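# Stichwahl: Briefwahl noch möglich, wenn ich im ersten Durchgang im Wahllokal war?

**Loswood**

Hallo zusammen, ich stehe gerade etwas auf dem Schlauch. Bei uns in Undilska geht die Bürgermeisterwahl in die Stichwahl, der Vorsprung war ja lächerliche 165 Stimmen. Im ersten Durchgang war ich ganz normal im Wahllokal in der Turnhalle. Zur Stichwahl bin ich aber beruflich unterwegs und würde gern per Brief wählen.

Jetzt meint mein Schwager, das ginge nur, wenn man schon beim ersten Mal Briefwahl beantragt hat. Stimmt das? Und wo kriege ich den Antrag her, wenn die Wahlbenachrichtigung im Altpapier gelandet ist (ja, ja, ich weiß)? Auf der Seite der Gemeinde finde ich nur den alten Link, und der führt ins Leere.

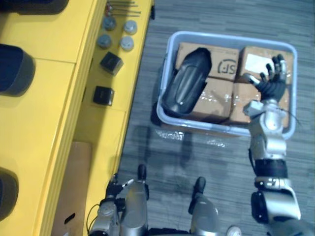 *Vier Kartons in der hellblauen Kiste*

Ach so, ich wohne im Wahlbezirk 32, falls das irgendeine Rolle spielt. Danke schon mal!

---

**Sarahí Cárdenas**

Dein Schwager irrt sich! Ich habe bei der letzten Stichwahl genau dasselbe gemacht: erst Wahllokal, dann Brief. Das sind zwei getrennte Wahlgänge, und du kannst den Wahlschein auch nur für den zweiten beantragen. Die Benachrichtigung brauchst du dafür nicht. Bei mir haben Name, Geburtsdatum und Anschrift gereicht, formlos per Mail ans Wahlamt. Am Telefon geht es allerdings nicht, das habe ich probiert und bin freundlich abgewimmelt worden.

Was ich dir wirklich raten würde – geh persönlich hin, wenn du noch ein paar Tage im Ort bist. Zwischen den beiden Terminen liegen nur 2 Wochen, und die Stimmzettel müssen ja erst noch gedruckt werden. Bei mir kam der Umschlag damals so knapp an, dass ich ihn selbst noch in den Briefkasten am Rathaus geworfen habe.

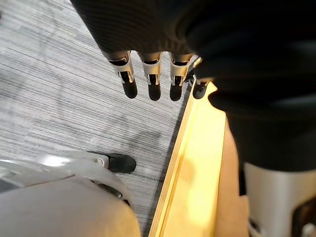

Im Bürgerbüro kannst du nämlich gleich an Ort und Stelle wählen, sobald die Zettel da sind. Ausweis mitnehmen, Kreuz machen, Umschlag abgeben, fertig. Ich war in zehn Minuten wieder draußen (und hatte noch Zeit für ein Eis). Der Wahlbezirk ist dabei übrigens egal, die schauen einfach ins Wählerverzeichnis.

---

**Wato**

Geht. Ruf trotzdem vorher an, ob die Stimmzettel schon da sind, ich bin einmal umsonst hingefahren.

---

**Melnychuk**

Bei uns im Nachbarort gab es gar keine Stichwahl, da hat die Amtsinhaberin gleich mit 483 Stimmen Vorsprung gewonnen. Zur Briefwahl kann ich also nichts sagen, aber die Plakate hängen trotzdem noch alle. Weiß zufällig jemand, bis wann die weg sein müssen?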